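Cooking With Dried Beans And Lentils: Tips For A Meat-Free Week

6 March 2026 | By the Votex Kitchen desk

Filed under: Kitchen Tips, Plant-Based

Print this page | E-mail this page

Dried beans cost less than tins and keep for a long time in a sealed jar. They do need planning. Put them in plenty of cold water the night before and leave them for 12 hours. They swell a good deal, so use a bigger bowl than you think.

Drain and rinse, then start again with fresh water. Kidney beans must be boiled hard for at least ten minutes before you turn the heat down – a slow cooker alone won't do it.
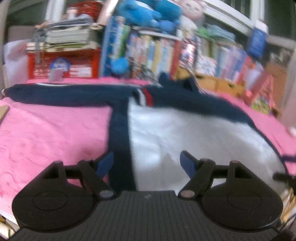
Black hand-held gripper

Red lentils need no soaking. Rinse them in a sieve until the water runs clear and skim off the foam as they come to the boil. Green and brown lentils hold their shape better and are the ones to use in a cottage pie.

Salt can go in near the start. Tomatoes, lemon juice and vinegar should wait until the beans are soft, as acid keeps the skins tough.

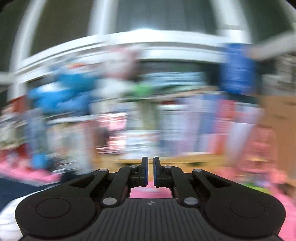
Cooked beans will keep for 2 days in the fridge, covered. For the freezer, cool them quickly, pack them in flat bags and use within 3 months. Label the bags. Black beans and kidney beans look much the same once frosted over.

Old beans stay hard however long you simmer them. We had a bag at the back of the cupboard from a January two years ago and it went on the compost in the end.

Save some of the cooking water for soup. The water from chickpeas can also be whisked up in place of egg white – it takes longer than egg, so use an electric whisk.

Print this page | E-mail this page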